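The Basket from Halás
by Janka Vávra

When my aunt died in February, we went to Halás to empty her kitchen. My brother took the clock. I took the bread basket, and he laughed at me the whole way to the station.

She had used it for 40 years. Every Sunday she put a cloth in it and then the rolls, and we were not allowed to touch them before grandfather sat down. He was always late - he had to feed the rabbits first.

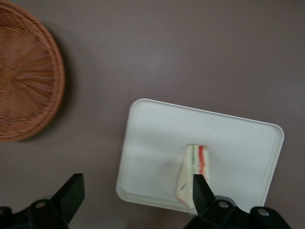 The basket on the table.

In Plindwood I could not find the right flour. I tried three shops, and in the last one a woman asked me what I was baking. I did not know the English word, so I showed her with my hands, a small round thing.

"Rolls," she said.

"Rolls," I said, and I bought two bags. At home I waited until six o'clock to eat the first one, although there were no rabbits.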